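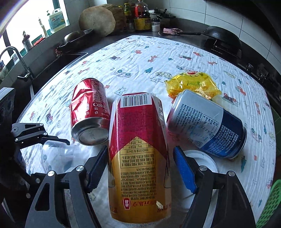 *Red-and-gold can on its side, white tablecloth.*

September 2023

Kicking tee and ball notes, mostly for me, but Malou asked for a copy so I'm typing it up properly this time!

Picked up where we left off with the Puvunik balls. Ruan brought in the two he'd been kicking with all preseason, plus a new one still in the bag, and we put all three through the bounce rig at 13 psi. The new one is lively. The old ones are soft on the nose — I could feel it with my thumb before we even ran them — and the rig agrees, though by less than I'd have bet. I owe Kieran a coffee.

Then the tee. The Kollis tee (the orange one, with the cracked foot) was up to 1,678 kicks on the tally sheet when the crack showed. I glued it and clamped it overnight and gave it another 40 this morning with the swing arm on the low setting. It's holding so far, but I wouldn't send it out on a Saturday. Ruan says he likes the lean he gets from it and doesn't want a new one. Kickers!! He'd keep the same sock for ten years if you let him.

Swing arm: the bolt at the hip joint works itself loose somewhere after 375 swings. Same as last time. I've put a lock washer on and marked the head with paint pen so we can see if it creeps. Please don't tighten it without writing it down, Américo, I'm looking at you.

Force plate under the plant foot is still reading high on the left corner. I put the 900 N dead load on it twice, moved the cable, tried again, same thing. Brynhildur thinks it's the floor and not the plate, and she may be right, there's a seam in the concrete right there. Want to shift the whole thing over toward the door and rerun before we blame Deligiannis for a bad sensor.

Turf samples from Wastine came. The short pile one sheds rubber like crazy (sweep up after, it gets in the rail). Haven't tested the long pile.

Still to do:

- rerun the old balls at 12.5 psi, same rig height
- move the force plate, zero it, dead load again
- check the paint mark on the hip bolt
- long pile turf, dry first and then with the spray bottle
- ask Ruan if he can come in for real kicks in October, before the away games

Spare ball needles are in the drawer under the pump now.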